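Keeping medicines at home in good order
Tips from the Kadero household pages, 5th March
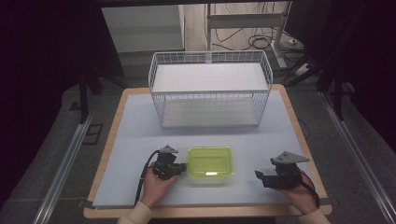 Many families keep their tablets in the bathroom cabinet, and I did the same for years. The bathroom is warm and full of steam, so it is one of the worst rooms for them. A bedroom shelf or a high kitchen cupboard far from the cooker is better. For holding everything together I like an open basket of white wire mesh, the kind with a grid, as you can see what is at the bottom without emptying it. Small things such as plasters and blister strips fall over in a big basket, so give them a shallow plastic tub of their own. One in see-through lime green is easy to find, also when you are half asleep.

Keep the boxes and the leaflets. I used to throw the boxes away to save space, and then I had a strip of tablets and no idea of the dose. If the box is too big, fold it flat and put it behind the strip with a rubber band.

Write the opening date on every bottle of eye drops or syrup. Many eye drops must be thrown away some weeks after opening, even if the printed date is much later. The leaflet tells you how long.

Once a year I check all the dates. I do it in December, before the winter colds are at their worst. What is too old goes back to the pharmacy in a paper bag. Please do not put it in the sink or the toilet.

If there are children in the house, or if they only come to visit, an open basket must stand in a cupboard with a lock. A high shelf alone is not enough, a child can climb on a chair very quickly.

For weekly pill boxes, fill them at a table with good light and with the radio off. Ask the pharmacist first, some tablets should stay in their own packing until you take them.

Next page: cleaning a thermometer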